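4. Working rules for wrist-view grasping
4.1 Why the rules are written from the wrist
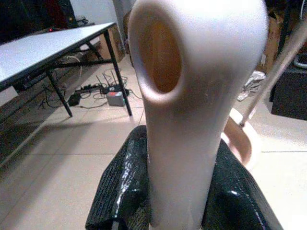
Figure 1. Wrist view during a held grasp. The two black fingers close on the narrow stem of a white object, with the wider, rounded head left free above them.

4.2 What we mean by a good hold

When we first sat down to write rules for our shared workspace, most of us assumed that we already agreed on what a good hold looked like. We had been doing this kind of work side by side for a long time, after all, and we used the same words for it. It took one long Monday afternoon with recordings from both sites, Skundness and Callotton, to show us that we did not agree very much. Dehua Ding would accept any hold in which the object stayed put until the end of the run. Yasaman Safavi wanted the fingers to be placed where a careful person would place them, and she was quite prepared to throw out a run in which the object arrived safely but had been pinched by a rim or a lip on the way. Both of them had good reasons, and both had been labeling runs for the same study, so we were left with one set of labels that meant two things.

The wording we settled on is kept deliberately plain. A hold is good when both fingers touch the object on surfaces that face each other, when the part being held is the part best able to bear the squeeze, and when no opening, edge or soft-looking rim is caught between the fingers. Figure 1 is a fair picture of what we have in mind. The fingers meet the object from both sides at the stem, and the oval opening near the top of the head is well clear of them. An operator who sees this view can judge the placement at a glance, and that is really all we ask of the rule.

We should say clearly that a single view such as this one supports a judgment about placement and nothing more. It does not tell us how hard the fingers are pressing, and it cannot tell us whether the object will slip when the arm begins to move. Early versions of our guide blurred these questions together, and our labelers, being helpful people, filled in the missing parts from experience. The present guide has separate fields for placement, force and outcome, and a labeler who has only a still view in front of them fills in the first and leaves the other two blank. A blank field is treated as a proper answer and is never sent back for correction.

4.3 Keeping the floor in the rules

It is tempting to write grasping rules as though the world ended at the fingertips, and our first draft did just that. Lâm Ông, who had the patience to read it against the recordings one by one, pointed out how much of the room the wrist camera takes in during ordinary work. In Figure 1 there are cables lying on the tiles under the table, together with a router, a power strip and a power adapter. Further to the right a crumpled bag lies on the floor. None of these has anything to do with the grasp, but all of them have something to do with where a person may safely stand, and with where the arm may be sent next.

We therefore added a short group of rules on the surroundings, which apply before the arm is enabled and again whenever somebody has walked through the area:

(a) Power strips and adapters are placed outside the reach of the arm, measured with the fingers fully extended and with the longest object of the session in hand.

(b) Cables that must cross a walking path are covered or taped along their whole length. A cable under a table may lie uncovered if it stays inside the line of the table legs.

(c) Bags, packing material and empty boxes are taken out of the marked area, or are moved back to the wall and entered in the session sheet.

(d) Network equipment that carries the stop signal is labeled, and is never unplugged or moved while the arm is powered.

Rule (c) caused more discussion than all the others together. Siamak Alipour argued, very reasonably, that a model which has only ever seen a tidy floor will be of little use in a house or a workshop, and that a bag on the tiles is a valuable thing to have in the data. We took this seriously, and the rule as it stands leaves room for it. Clutter is welcome when it has been entered in the sheet and when it is out of the walking path. What we wanted to put an end to was clutter that no person on the shift could account for, and on this point Siamak was entirely on our side.

4.4 Trying the rules out

We tested the guide on 100 recorded holds drawn from both sites. Two labelers, working apart from each other, judged every hold first with the old wording and then, after a break long enough for memories to fade a little, with the new one. Under the old wording they disagreed on 12 of the holds. Under the new wording they disagreed on five, and in two of those five the trouble was simply that a finger hid the contact point from the camera. We are pleased with this, though we would ask the reader not to make too much of it. The labelers knew us well, they had heard our arguments over lunch, and a group that comes to the guide cold may find it harder going.

The surroundings rules were tried in a looser way. Arash Karimi took the group through them at the start of each shift during October, using the one-page sheet from the Asante project, which we had borrowed and shortened. He found that rules (a) and (d) were followed without any prompting, while rule (b) was regularly misread. Several operators took "inside the line of the table legs" to mean anywhere beneath the tabletop, even where a loop of cable came out again on the far side. The sheet now carries a small drawing next to that rule, and the misreading has become much less common.

4.5 Limits and open points

The guide was written for two-finger grippers with a textured covering, and we have not tried it on suction tools or on hands with more fingers. The phrase "surfaces that face each other" will need some care there. We also have no good rule yet for objects whose strongest part is hard to reach, such as one lying on its side with the stem against a wall. At Callotton the operators turn the object first and then grasp it again, while at Skundness they usually take the less suitable part and move slowly. For the time being both practices are allowed, provided that the choice is written down, and the comparison between them is being carried on under the Gutow study, with the same labelers and the same sheet.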